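I have been thinking about remote controls, which tells you what sort of winter it's been. We moved into the flat in Plalanthorpe in October, and somewhere between the kettle and the last of the bedding I noticed that we had unpacked more remotes than we have things to point them at. One for the telly, one for the streaming thing, one for the fan, and a fourth that my partner swears belongs to a heater we gave to her sister.

My view, and I'll defend it against anyone, is that the remote deserves a proper home. I don't mean a drawer. A drawer is where remotes go to lie under takeaway menus until the batteries leak. I mean a place out in the open, on a surface, where your hand goes without your brain getting involved. Keys have hooks and shoes have racks (well, ours have a heap by the door, but the principle stands). Why should the thing I pick up most evenings of my life be left to slide down the side of the sofa?

My friend Baiba Dzene thinks I'm wrong about this, and she's tidier than me, so I have had to listen. Her line is that anything with buttons on it is ugly and ought to be put away when you're not using it. She keeps hers in a lidded box from Raudsepp, the homeware place near the station, and it's a lovely box. But I've sat in her living room while she lifted the lid, took out the wrong one, put the lid back, took the lid off again and so on, and the programme had started by then. You can have a nice clean table or you can catch the beginning of things!

I'm a tray person. A shallow tray on a desk or a table does something odd to whatever you put in it. Three bits of plastic lying about look like a mess, and the same three bits next to a tray with a plant on it look like you meant it. I know it's a trick. It's the cheapest trick in the house and I fall for it every single time.

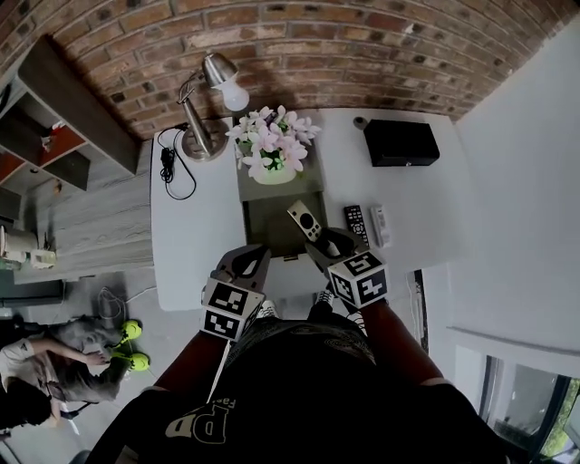 The plant matters more than you'd think, too. Put a pot of something flowering among the gadgets and the gadgets stop shouting. I've gone for pink and white for years, partly as it goes with everything and partly as it's what the market has on a Monday. A lamp helps as well, a low one you can switch on by itself so that the big light stays off. Once you've got flowers and a lamp, you could leave a toaster there and people would say how cosy it was.

What I can't solve is cables. I've tried clips, I've tried those fabric tubes that zip up like a sleeping bag, and I once paid 17 quid for a Plallitz cable box that turned out to be too small for the plug it was meant to hide. These days I coil them up and leave them where they are. Baiba finds this upsetting. I've decided that one loose cable on a desk is a sign of life, like crumbs.

There's also the question of whether we need so many remotes in the first place, and the sensible answer is no. My dad had a universal one, a Premis, with almost 100 buttons, and he used four of them. He was forever changing the volume on something in another room. I'd sooner have a few simple ones, each doing its own job, lying side by side where I can see them. Dark one for the telly, pale one for the fan. I can find those half asleep.

So my advice, if you've just moved or you're having one of those fits of sorting out, is to start with the silly little objects and leave the big furniture till later. Put a tray down. Put the remotes on it or near it, give them a week, and see where they end up. If they keep wandering off to the arm of the chair then that's where the tray should go. We moved ours twice before it settled, and the heater one is still on it, by the way. I've been told I'm not allowed to throw it out until her sister's been asked.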